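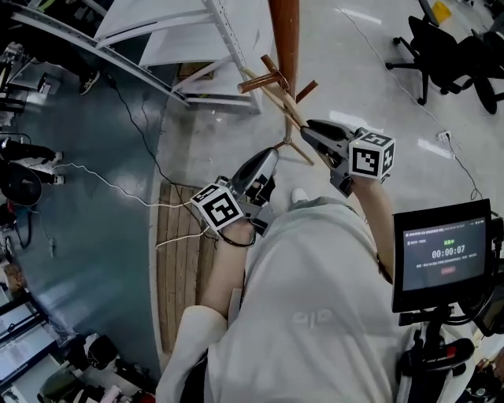
Coat rack recording with the hand-held grippers.

5/18/26
By the Mitley Newsletter Desk

Left gripper fault: coat rack recordings pulled for review

We have pulled part of the coat rack set after finding a fault in the finger position data from the left hand-held gripper. The recordings went through our normal checks and were marked good. Zelbridge, who train on the set, wrote to us when their policy kept closing the left hand too late and dropping the hanger before it reached the peg.

At first we looked at the wrong thing. The symptom looked like bad tracking, so we spent two days on the marker cubes and their calibration. Both cubes were replaced and the poses came out the same as before. The wrist paths in the old recordings were fine. We should have plotted the finger opening next to the video on the first day, and that is now the first step in the fault sheet.

When we did plot it, the problem was easy to see. In the bad recordings the left finger opening holds flat for a stretch in the middle of the reach, then jumps to a new value. The video shows the fingers moving the whole time. The cause is the cable on the left gripper. When the wearer turns away from the recorder with the arm raised, the plug takes a side load and the signal drops for a moment. The recorder did not stop or show a warning. It filled the gap with the last value it had received and carried on, and the timer on the screen kept running as usual.

The fill behavior was put in on purpose last August to cover single missed samples. It was meant to apply to gaps of up to 40 milliseconds. The limit was never carried over when the recorder software was moved to the new build, so it would fill a gap of any length. Our acceptance check looked for missing samples, and a filled sample does not count as missing.

The coat rack set holds 1113 recordings. All of them have been run through a new check that looks for a flat finger signal while the wrist is moving, and 32 failed it. Those have been removed from the shared folder, and Zelbridge have the list. A person can hold the fingers still during a reach, so a few of the recordings we removed may turn out to be fine. They stay out until somebody has watched them against the video.

The Anghel set was made with the older grippers and a different plug. We ran the same check on it and found nothing. The Drimton set has not been checked. Please do not start a training run on Drimton data until a note goes up on the sets page.

There is also a safety point. While tracing the fault, one of our wearers stepped back to take up slack, caught a foot in a gripper cable and went down on one knee. There was no injury and the gripper was not damaged. The wearer was watching the jaws and could not see the floor behind. The near miss form was filed the same day.

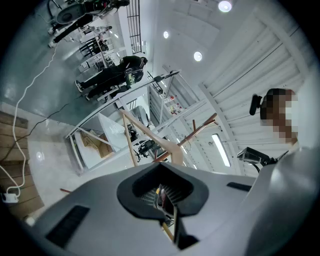

Can we keep recording on the left gripper while the new cables are on order?

For now, use it only with the strain relief clip fitted and with the new recorder build installed. The new build stops the recording and sounds a tone if the finger signal is lost for longer than the limit. If you hear the tone, put both grippers down before you reach for the plug, and throw the recording out. Do not try to patch it.

Other changes that apply from today:

Start each session with the turn test. Raise the left arm, open and close the fingers, and turn slowly to each side while a second person watches the live trace. If it goes flat at any point, swap the cable and log the old one as bad. Old cables go in the reject bin with a tag, not back on the hook.

Route gripper cables to the wearer's side and tape down anything that crosses the standing area. If the wearer has to change position partway through a task, stop and reroute first.

The second person calls the stop. Wearers have been finishing the reach after a stop call in order to save the recording, and we would like that to end. A short recording can be done over.

The acceptance check with the flat signal test is already running on new uploads. Recordings that fail are held in a separate folder and the station gets a message with the time of the first flat stretch. Replies about the Drimton set should go to the sets page, where the result will be posted.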